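Cost of a death notice, and what can we leave out?

Posted by Anitha Marar in Family and Funerals

My uncle died last week in Bakton and I have been handed the job of getting the death notice into the paper. I have never done one. The funeral home, Shehu, offered to write it for us, but my aunt wants it to come from the family.

I wrote a first draft last night and pasted it into the newspaper's order form to see the price. It came to 3,217 characters and the form wanted a good deal more than I had expected. With a photo it was higher still. I had no idea they charged by length. The Bakton paper is the one his old coworkers read, so skipping it is not really an option.

What I have in there now is his full name and age, where he was born, his parents' names, his schooling, his Army service, his 31 years at the Skudness mill, his church, his bowling league, a paragraph about his garden, all the survivors by name including grandchildren and their spouses, the ones who died before him, the visitation and service details, and a thank-you to the hospice nurses.

Which of these do people expect to see in the printed version, and which can go? Also, does the funeral home have to be the one to send it in? The form asked for a "verifying party" and I did not know what to put. The deadline for the next edition is 2 p.m. tomorrow, so I can't spend a lot of time going back and forth with relatives.

One more thing. He was married before, for a short time, and there is a stepson from that marriage he stayed in touch with. My aunt has not said anything either way about listing him.

Nazmiye Akgül

I took in notices at a small daily for nine years, so I can tell you how it worked there. Your paper may do some of it differently.

Run two versions. The short one goes in print and the long one goes on the funeral home's website, where length usually costs nothing. At the bottom of the printed one put a line saying the full obituary can be read on the Shehu site. Most families who came to my counter with a long draft ended up doing this. The printed ones were often cut to 1,287 characters or fewer, because that was where our lowest price stopped. Ask your paper where its price steps are before you start cutting. If you are a few words over a step, it is worth dropping them.

For print I would keep:

Full name, with the nickname if that is how people knew him
Age and town
Date of death
The mill, in one sentence
The Army, in one sentence
His wife and children by name
Visitation and service, with the time and address
Where to send memorial gifts, if you want them

Grandchildren can be given as a number. The same goes for nieces and nephews. People who died before him can be cut to parents and any brothers, sisters or children. The garden, the bowling and the nurses can all go in the long version. If the nurses matter to your aunt, a card mailed to the hospice office will reach them, and the notice may not.

On the verifying party, that means someone the paper can call to confirm that the person has died. Put down the funeral home and its phone number. The family can write and pay for the notice and the funeral home still does the verifying. Call Shehu first so that whoever answers the phone knows to expect it. We held notices over to the next edition more than once because we could not reach anyone before the deadline.

Ask about the proof too. You should get a copy to read before it prints. Have a second person read it and check only the names, and then check only the times and addresses. Those were the corrections we ran most often. A misspelled daughter-in-law was a common one.

As for the stepson, ask your aunt today and ask her plainly. If she is willing, "a stepson" followed by his name is all that is needed. The first marriage doesn't have to be mentioned.

Ilango Pillai

We paid for the photo and it printed the size of a postage stamp. You couldn't tell it was my dad. I would skip it and use the money for the flowers or whatever.

Chandrasekhar Rodrigues

Agree with the two versions. I'll add a few points from doing my mother's notice in December.

Some papers charge by the line and some by the inch, and the form may not make this clear. Ours charged by the line, so line breaks counted. I had put each survivor on a separate line because it looked neat. Running them together in one paragraph took $65 off the bill.

Check whether the price covers one day or more. Ours had a second day at a lower rate, and we took it since the visitation was three days out.

Leave out the street address of the house, his exact date of birth and his mother's maiden name. The age is enough. A relative of mine had someone open a store card in her late husband's name, and the bank thought the details had come from the obituary. Also be careful about printing that the whole family will be at church at a certain hour. We asked a neighbor to sit in the house during the service.

If he belonged to a union, a lodge or a veterans' group, call them. Mom's lodge printed the long version in its newsletter at no charge.

Keep a few copies of the paper. Relatives will ask for them later, and our paper charged extra for back issues.

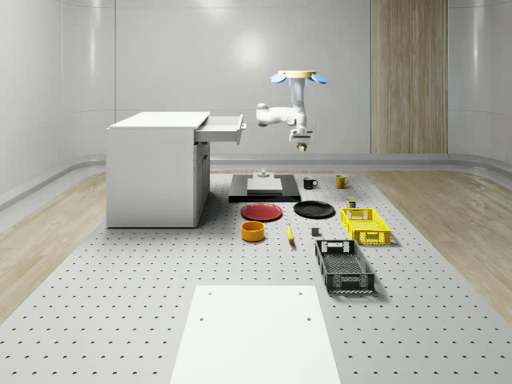 Can a mistake in a printed death notice be fixed after it has run?

Most papers will print a corrected notice in the next edition, and it is normally free if the error was theirs. If the error was in the text the family approved, expect to pay for the second printing. The online version can usually be changed the same day by calling the funeral home.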